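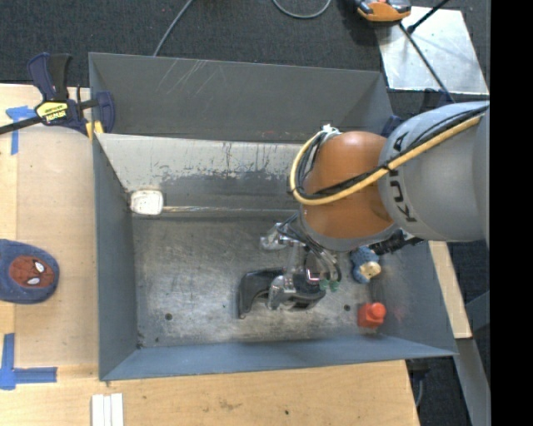 Patients at Galtdale Dental have been asking for evening gum care for years, according to one longtime patient, who called the old daytime-only schedule "a choice between my job and my teeth."

**GALTDALE, November 2023.** Galtdale Dental will open a second periodontal office on Priritz Avenue in January. The office will see patients until 9 p.m. two nights a week and offer cleanings, gum grafts and implant checks. A first exam costs $74.

The practice has 735 patients on its waiting list. They will be offered appointments first.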